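Rules for clearing the table before a two-handed run — does anyone follow them?

Forum > Workcells and Benches > Good practice

brorker_fan
Posted 9:12 am

Our site got a new bench standard in August. It runs to 40 pages and most of it is fine. Section 5 says that nothing may be on the work surface except the part being handled. No tools, no cables, no tape rolls. If something else is there, you stop, clear it, and log the stop.

I'm not convinced. The boxes we fold don't care whether there's a spoon next to them. Has anyone seen evidence that this does anything besides slow people down?

dull_chisel
Posted 9:40 am

Evidence, no. Our version was written by Satish Rodrigues after he had three bad weeks at the Pennington site, and it reads like a man who had three bad weeks. Half of it is good sense and half is him being mad at one particular screwdriver.

That said, I'd keep the cable part. A cable on the table moves when the arm moves. A spoon stays put until you hit it.

xbaptiste
Posted 10:05 am

I disagree with both of you, a little. I went through our stop log at Bellik last spring. 1,282 entries, and the column for "cause" is blank or says "other" on most of them. So when people tell me the clear-table rule works, I ask what they're reading. When people tell me it doesn't work, I ask the same thing.

What I'd want written down is reach. Where can the hands go during this task, and is there anything inside that space that isn't the box? If the tools sit to one side and the right arm never needs that side, fine. If it has to come down on the right flap, they're in the way.

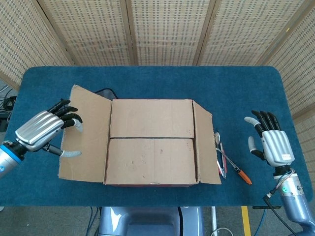
Who should decide that the table is ready before a run starts?

The person who will be holding the stop button, and they should do it standing at the table, with the task sheet in hand. A sign-off from a desk isn't worth much.

dull_chisel
Posted 10:31 am

Agree on the stop button. Don't agree on reach. You're assuming the arm goes where the plan says. We run Flamo arms and I've watched one take a wide path around nothing at all. Draw your reach area from the plan and you've drawn a nice picture.

xbaptiste
Posted 10:38 am

Then draw it from the joint limits you've set in software, and add a margin. If that covers the whole table you have your answer and Section 5 was right all along. I'd just like somebody to do the drawing before they write the rule.

brorker_fan
Posted 11:20 am

OK but who has time for that on every task? We change over four times a shift.

xbaptiste
Posted 11:26 am

Once per task, kept with the task sheet. Redo it when the fixture or the limits change.

greasy_pencil
Posted 12:02 pm

Auditor's view, for what it's worth. I don't care which version you pick. I care that the log says what was on the table and who looked. I've seen sites claim 100 percent compliance with a clear-surface rule, and there was a pair of pliers under my elbow while I read the claim.

Also, floor tape. Everybody argues about the table and then parks a cart over the line.

dull_chisel
Posted 12:15 pm

Our tape has been peeling since before I started — no comment on the cart.

brorker_fan
Posted 1:47 pm

Talked to my lead. She'll let us try the reach drawing on one station if we keep logging stops the old way. I still think it's paperwork. Xiomara, can you post the blank form you use at Bellik?

xbaptiste
Posted 2:10 pm

Will do tonight. Fill in the cause column, please.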